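Getting a Finish to Stay on a Cutting Board

Posted 22 Dec 2021 in Kitchen & Bench
Filed under: wood, oil, things I was wrong about

Every household owns a board that has been "about to be oiled" since it was bought. Mine hung on a nail for years, gray and furry like an old tennis ball, and I told guests it was rustic. Then I sanded it, mostly out of spite, and it came up so nicely that I now do everybody's.

Sand first. 120 grit to take off the fuzz and the knife marks you can live without, then 180, then 220. Go with the grain. If you have a deep gouge from the time you opened a can with a chisel, leave it. It's yours now.

Now the part people skip. Wipe the whole board with a damp cloth and walk away. The grain will stand up and feel worse than when you started, which is the wood getting its complaints in early. Once it's dry, knock it back with the 220, lightly. Do this twice if you're fussy. I'm fussy about boards and nothing else, as my garage will confirm.

Oil: food-grade mineral oil from the drugstore, in the aisle you don't linger in. It's the same stuff sold in kitchen shops in a nicer bottle. Olive oil goes rancid and your board will smell like a forgotten salad. Flood the surface, spread it with an old T-shirt, and let it sit overnight. Do the end grain too, it drinks like an uncle at a wedding.
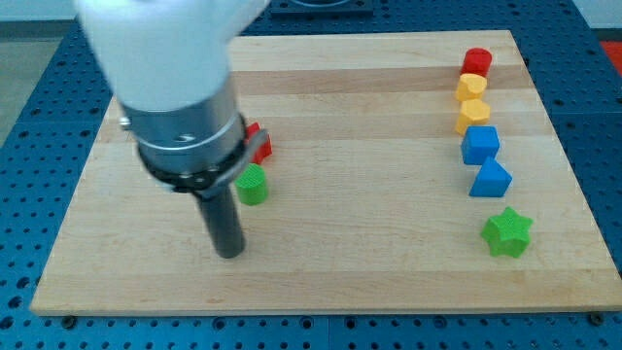 Pale wood shows every scratch, so check it in good light before the oil goes on.

Wipe off whatever hasn't soaked in by morning. If the board is tacky, you left too much on. Rub it down with a dry rag and try to look as if you meant it.

For a harder-wearing surface, follow up with board cream. I melt one part beeswax into four parts mineral oil, by weight, in a jar standing in a pan of hot water. Don't use the good saucepan. I used the good saucepan. Rub the cream in, leave it half an hour, buff. Leftovers keep in the jar for ages and are handy on wooden spoons, rolling pins and one squeaky drawer in our hallway.

A few odds and ends:

Stand a washed board on its edge to dry. Flat on the counter, one side stays damp and the thing cups like a potato chip.

The dishwasher is where boards go to become kindling.

Onion smell: coarse salt and half a lemon, scrub, rinse. It works on garlic too, though fish takes two goes and some forgiveness.

Spread your oily rags out flat to dry, outdoors, if you've been using linseed or any other oil that cures. Wadded up in a bin they can heat themselves until they catch fire. Mineral oil won't do that, but I lay those out as well — I don't trust myself to remember which rag is which.

Re-oil when water stops beading. In our house that means once in July and again before the holidays, when relatives start looking at things.

Sadao Wada wrote in to ask whether a warped board can be saved. Sometimes. Lay it hump side up on a damp towel, put something heavy on top, and check it the next day. I used a cast iron pot and a dictionary. It came out nearly flat, and the dictionary came out slightly curved.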